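夹爪夹薄纸老是夹空或带出两张，怎么一步步查

先说结论：多数时候不是模型的问题。论坛上凡是有人问“抓纸失败怎么办”，底下十有八九劝你再采数据、再训一轮。我对这个说法一直不太信。我们在Zillgate这个整理散页的任务上先后录了300条演示，剔掉废的剩285条，训出来照样夹空。再加数据之前，建议先把下面几步走完，半天时间够了。

适用范围：两指平行夹爪，腕部带相机，对象是活页纸、打印纸一类的薄片。吸盘的不在此列。

故障分清楚再动手

“抓不起来”是个筐，什么都往里装。翻日志之前，先把失败的回合逐条看一遍，归到下面几类里：

夹空：指尖合上了，纸没动，或者只翘了一下又落回去。
带页：夹住了目标页，底下那张也跟着走。
顶桌：指尖压到桌面，驱动器报过流，手臂停机。
撕边：指尖穿进装订孔，一抬就把孔边扯开。

我们最近一轮里有42次失败。原先的周报把它们统统写成“感知误差”，这种写法等于没写。重新归类以后，夹空和带页占了大头，顶桌有2次，而顶桌恰恰是最该先处理的。

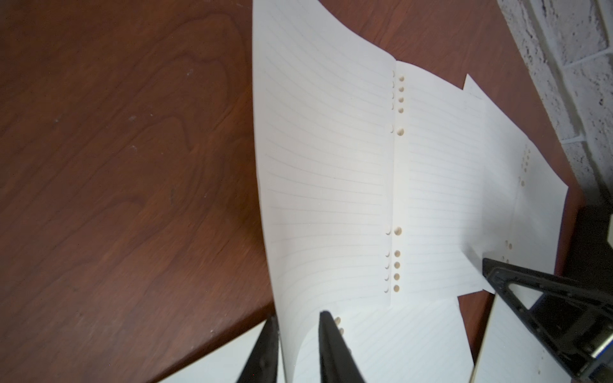
Bindunov，2021年1月9日

第一步，断使能，再伸手

有人觉得协作臂碰到人会自己停，所以调指尖时懒得断电。碰撞检测的阈值是按手臂本体设的，指尖那点力它未必当回事。按下急停，确认驱动器指示灯变了，再去拨纸。示教端如果由另一个人操作，让他把手离开手柄。

顶桌报警之后不要直接点“恢复”。手臂可能还压着桌面，一恢复就继续往下走。先切到手动低速，沿竖直方向抬起来，离开桌面后再清报警。

第二步，量指尖高度

别信标定文件里的数。把一张纸平铺在桌上，低速下探，指尖刚好能让纸拖不动时记下高度，四个角和中间各做一遍。我们用的是Grerna的指尖套，说明书称各批次可以互换，实测换一副高度就变。换过指尖，这一步就得重来。

如果各点读数差得多，问题在桌面或底座的水平，改软件补偿只能糊弄一阵。

第三步，看纸的形态

活页纸很少老老实实平躺。边缘会卷，几张叠成扇形的时候，上一张的边正好压在下一张的孔附近。白纸叠白纸，光一强，横线都发淡，页与页的交界就更难认。腕部画面里纸的中央要是已经发白，先降曝光或者把灯挪开，直到交界处能看出阴影为止。

顺便说一句，木纹桌面不算坏背景，至少纸和桌分得开。真正难的是纸和纸。另外，透过装订孔露出来的桌面颜色会形成一串小点，我们有一版分割模型把它们当成了纸的外缘，抓取点就落在孔上，撕边多半是这么来的。检查办法很笨：把预测的抓取点叠在图上，一帧一帧翻。

第四步，改进入方式

从正上方往下夹平放的纸，成功全凭运气。比较可靠的做法是挑已经翘起的那一角，让一根手指贴着桌面斜着探进纸下，另一根从上方合拢。没有翘角就先用指尖轻推纸边，推出一点弧度再夹。推的力度从最小一档试起，推过头纸会整张滑走。

带页的话，夹住后先别抬高，小幅横向搓一下，停一停，再抬。我们试过直接加大夹持力，带页反而更多。

第五步，复测

每改一处，只改一处，用同样的摆法重跑。纸要换新的，夹过几轮的纸已经有折痕，比新纸好抓，拿它测出来的成功率没有意义。Abreu那边去年8月报过一个很漂亮的数字，我后来问了，用的就是同一叠旧纸。

跑完仍然夹空，再去谈补数据。补的时候把翘边、叠放、孔边这几种摆法单独录，别混在平铺的演示里凑条数。

还没解决的

两张纸完全重合时怎么稳定分开，目前没有可靠办法，横向搓只对错开的有效。指尖套磨损后摩擦下降得多快，我们也没有像样的记录，供应商给的寿命先别当真。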